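## Setting Up the Zorero Trail Camera

1. Strap the camera to a trunk at knee height. Raccoons will inspect your work.
2. Load fresh batteries and close the latch until it clicks twice.

**Caution:** Do not bait the lens. Bears need no encouragement. 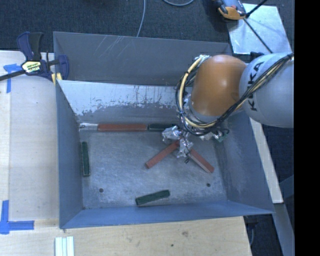

*Zorero User Guide, Issue 7*

3. Set the delay to 2 seconds. Any shorter and you will own 4,000 pictures of one squirrel.

**Note:** Tooth marks are not covered by the warranty. Fernanda Carrilho in Returns has heard your story.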